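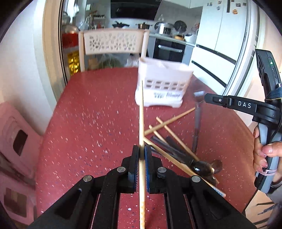
1/ Switching a lunch counter from throwaway chopsticks to washable ones. Long thread. A few people in Zindlow asked how it went, so I'm putting it all in one place.

2/ Background. We run Draltness, a noodle counter with 17 seats. Lunch only, closed Monday. Until March everybody who sat down got a paper-sleeved pair they snapped apart.

3/ I counted for one month before changing anything. 828 pairs for people eating in. Takeout was another 1,003. I had never separated the two before, and I would have guessed takeout was much bigger than that.

4/ The eat-in number is the only one I could do anything with. Takeout still gets the throwaway kind if they check the box. If they don't check the box they get nothing, and we get a phone call from a parked car every so often.

5/ Options I looked at for eating in: bamboo, hardwood, melamine, fiberglass resin, stainless. I bought a few pairs of each and made the staff eat their shift meal with them for two weeks.

6/ Stainless was out by day two. Too slippery for our noodles, and loud when they go in the bus tub. Dwynwen Griffiths works the register and can hear the tub from there. She voted no on both counts.

7/ Melamine was fine in the hand. Rounded tips though, and customers who don't use chopsticks much had trouble. We want those people to come back.

8/ Wood feels best. I still think so. The trouble with wood is washing it in a commercial machine all day. The finish on ours went dull first, then the tips got fuzzy, then a couple warped. If you hand wash and dry them standing up you'll get a lot longer out of them. We don't have the sink space.

9/ Wood also picks up color from broth and chili oil. That doesn't bother me at home. It bothers a customer who is sitting down to a clean bowl, and I understand why.

10/ So we went with the resin ones, square at the top and textured near the tip. Ordered from Clandari. They took the first batch back when the texture was on one stick of each pair and missing from the other. No argument, replacement came the next week.

11/ How many to buy. My math was seats times turns per lunch, plus a rack's worth in the wash, plus spares. I should have doubled the spares. They go in the trash with napkins. They go home in bags with leftovers. I don't chase anybody.

12/ We were short 62 pairs at the end of the second month. Nicanor Arrieta, who owns half of this place and does the books, wrote that on the whiteboard and underlined it.

13/ What helped: a scrape station with a narrow opening. Sticks go in the tall bin before the bowl gets tipped. It used to be the other way around, bowl first, and anything lying across the bowl went in with the scraps. Losses dropped a lot after that.

14/ Washing. Don't lay them flat in a regular rack, they slide through and end up on the spray arm. Use the flatware cylinders, tips up, and don't pack them. If they're tight together the middle ones come out with starch still on them.

15/ Presoak matters more than the detergent. We tried Yorath, which the dish guy at another place swears by, and went back to what we had. Warm soak during the rush, run them when it slows down.

16/ Drying. They need to be dry before they go back out front. We tip them onto a sheet pan lined with a bar towel and leave them alone until closing. The next morning somebody pairs them up. It takes ten minutes and it's the job everyone wants, as you can do it sitting down.

17/ How to put them out. We tried rolled in napkins (too slow), flat in a drawer under the counter (customers didn't find the drawer), and upright in a holder at each end of the counter. Upright won. Holders get emptied and washed every night. Crumbs collect in the bottom and you won't see them until you look.

18/ Health inspection. Ask before you buy holders. Ours wanted to know how people would take a pair without touching everyone else's tips. Handles up solved it. Your county may want them wrapped or handed out, so call.

19/ Customers. Mostly no reaction. A few asked if we'd run out of the other kind. Two regulars bring their own now. One man told Dwynwen the new ones were too long, and he was back on Thursday using them.

20/ Money. I'm not going to post the totals, they depend on what you pay for the paper-sleeved kind and what your water costs. For us it comes out slightly ahead, and it would be further ahead if I'd bought the right amount the first time.

21/ Less trash is the part I noticed most. One fewer bag at the end of lunch, and the bags don't get poked through anymore.

22/ Things I'd still like to sort out: kids' pairs (we hand over forks right now), and something better than a sheet pan for drying. Keabetswe Msimang uses a perforated hotel pan at her place and I'm going to try that next.

23/ Someone asked what happened to the leftover test pairs. Staff took the wood ones home. The stainless ones are in a drawer in the office, free to anyone in town who wants them. Come after 2, knock on the side door.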